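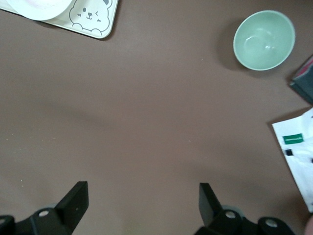
A white tray with a bear drawn in gray line, on a brown tabletop.

The Case for Publishing Surface Reflectance
By Darlene Melnyk
June 7, 2021

Furniture makers will tell a buyer the thickness of a tabletop, the species or type of core, the load rating of the legs and the number of coats in the finish. Very few will state how much light the surface sends back. I think they should, and I think the number belongs on the product page next to the width and depth.

The measurement is old and cheap. A gloss meter reads specular reflection at a fixed angle, usually 60 degrees, and returns a value in gloss units. A separate figure, light reflectance value, gives the share of visible light a surface reflects overall, from 0 for a perfect black to 100 for a perfect white. Paint companies have printed the second figure on color cards for years. Flooring suppliers in the contract trade will provide both on request. Residential furniture sits outside that habit for no technical reason that I can find.

My interest in this started with a complaint. In December a client of our office in Ellery furnished a reading room with 13 tables from the Costanwood line, all ordered as "satin walnut." The sales sample had been approved under a ceiling panel at the dealer. Installed under pendant fixtures, the tables threw a bright patch back at anyone seated on the long side. The finish read 42 gloss units. The client had used the word satin to mean something close to matte, and the maker had used it to mean anything below high gloss. Both uses are common and neither is wrong, so there was no basis for a return.

The room was fixed by moving the pendants and adding diffusers, at a cost higher than the price difference between that finish and the flatter one in the same catalog.

Adjectives do not hold up in a specification. "Matte," "eggshell," "satin" and "soft sheen" have no agreed limits across manufacturers, and in some cases none within a single manufacturer. Rindale sells a desk and a side table under the same finish name. I measured both, and they were 6 gloss units apart, enough to see when they stand side by side. I assume different plants or different spray schedules. A published number with a tolerance would have forced someone to reconcile them.

The usual objection is that home buyers do not want more numbers. Marama Faulkner, a product manager with long experience in retail case goods, put this to me in stronger terms: a figure that shoppers cannot interpret turns into a support call. I take the point, but shoppers learned to use lumens and color temperature on light bulb boxes once the values were printed in the same place on every package. Most people could not define a kelvin. They know that 2700 is the yellowish one, and that is sufficient for buying a bulb.

A second objection has more weight. Gloss changes with use. Hands, cloths and cleaning sprays burnish a flat finish, and the busiest part of a table climbs first. A value taken at the factory describes the first day only. The answer is to publish two values, one as delivered and one after a stated rub test. The Mirko worktop sheet already does this for 400 dry cycles, in a table that takes up very little of the page.

Cost is not a serious barrier. A handheld meter is a modest purchase, a reading takes seconds, and any shop running a spray line with quality control has one in a drawer. The data exists. It is recorded on batch sheets and filed, and the customer gets "satin."

I would start with dining tables and desks, where people sit facing the surface for hours under a fixed light, and leave cabinets and bed frames for later.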